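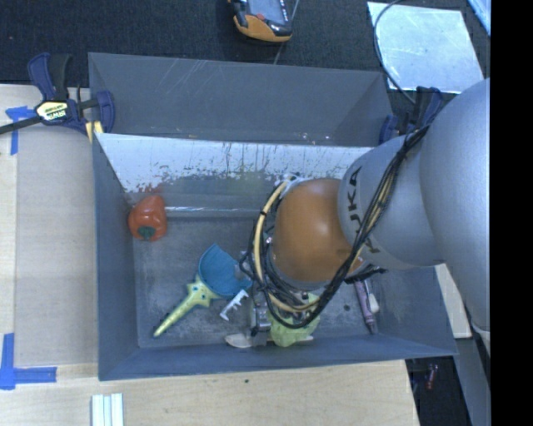 The arm over the practice bin, with toy pepper, scoop and crayon among the objects on the floor of the bin.

Nishimura Fund, second progress report
Project: Fimville College robotics club, bin-picking entry
Written by: Noemi Colombo, club supervisor
Period covered: start of spring term to the end of August

Where we stand

The club is behind the plan we sent you. The plan said that by now the arm would be clearing a mixed bin without help and that the students would be working on speed. It clears a mixed bin sometimes. I would rather report that plainly than send you the short film the students have made, which shows the good runs and leaves out the rest.

Eleven students are signed up and eight come regularly. Two of those eight can set up a full practice run by themselves, Natsumi Onishi and Masaru Murakami, and I count that as the main gain of the period. It is also a weakness, as both leave the college next summer.

What was done

The practice bin is clamped to the table at both upper corners. In the first weeks it moved every time the gripper touched a wall, and much of what the students took for bad aim was a bin that had crept out of place. All results from before the clamps went on have been thrown away. That cost us a month of logs and caused some bad feeling.

The students then settled on a fixed set of objects, mostly toys and small plastic things of different shapes. Shigeru Noguchi, who teaches the programming sessions, wanted real shop goods from the start. I sided with the students. I am less sure now that I was right, for reasons given below.

Results

The last full test was 40 attempts on the mixed bin, with the objects tipped in fresh each time. An attempt counted as good if one object was lifted out and put down in the tray. Twenty-six were good. The club's own target was 34.

The failures are not spread evenly. Thin objects lying flat are the worst, and the crayon alone accounts for five of the 14 misses. Anything resting close to a wall is nearly as bad, as the software slows the arm down there and then often gives up. The scoop is easy from one side and hopeless from the other. The students have a theory about this which they explain with great confidence. They have not tested it.

I would also be careful with the figure of 26. The same objects were used for practice and for the test, so it tells you how well the arm does with things it has met many times. When Setsuko Sekiguchi from the Lulach workshop visited, she emptied her bag into the bin and asked for ten attempts. Three were good. The students thought this unfair, but the competition will do much the same to them.

Money

We have spent 2530 pounds in this period. Most of it went on the Bomow gripper fingers and a spare set, and the rest on cabling, a second bin and travel to the Lulach open day. The travel was poor value and I would not repeat it. Nothing has been spent from the competition line yet.

The spare fingers were bought early on my decision. They are still in their packet.

Problems

Cables are the daily nuisance. They run down the arm to the wrist and hang in loops beside the joint, and twice a loop has caught the lip of the bin and stopped a run. Masaru has drawn up a tidier route along the arm. It has been on the whiteboard since before the holidays.

Record keeping is weak. Good runs are written up in full and bad ones get a line, if that. I have asked for one form for both and will check it each week.

Next period

We will stop working on speed altogether until the mixed bin is reliable. A second set of objects, chosen by Shigeru and kept locked away from the students, will be used for every test from now on. Natsumi will train two younger members to run the set-up – names to follow, as neither has yet agreed.

The club still wants to enter the open class. On present form I would put them in the beginners' class, and I will make that decision after the next 40 attempts. If the good runs with the unseen objects are fewer than half, I will ask you to let us move the competition money to next year.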